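Running notes, board game talk, Sunport library evening

Hi everybody, I'm Thitima, and I talk too fast, so wave at me!

Start with the question I get most: how do you put a Monopoly-style game away so it's still nice next time? (Pause. Somebody will say "you don't." Let them have it.)

Slide 2, both pictures up together.

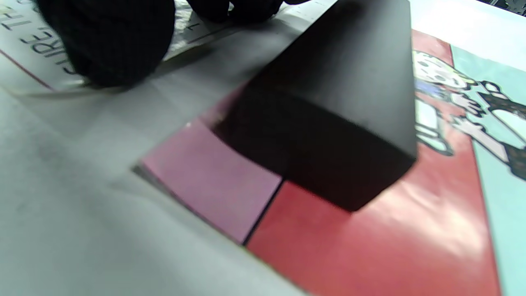
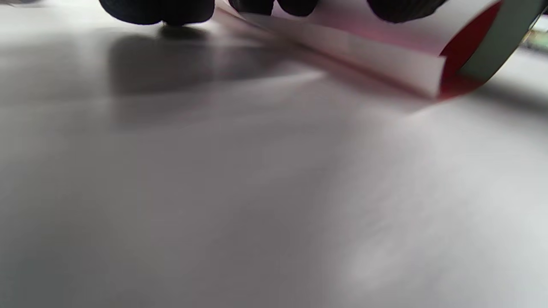

OK so, creases. My whole family folded boards the wrong way for years. Follow the crease it came with, and if it fights you, stop and turn it over. Same with rule sheets. Roy Clegg has a copy he's refolded so often it's in 3 pieces, ask him to hold it up.

Then money. Sort by color, small bills on top, paper band around the lot. Rubber bands go gummy and eat the edges (pass around my sad orange bills).

Small pieces: a zip bag, and leave a bit of it open or it puffs up and the lid won't sit.

Boxes go flat on the shelf. I had 44 games standing up like books and the corners split on nearly all of them, ugh.

Skip the tape story if we're running over. Rizwan has the sign-up sheet for the September swap, remind people to bring a list of missing parts.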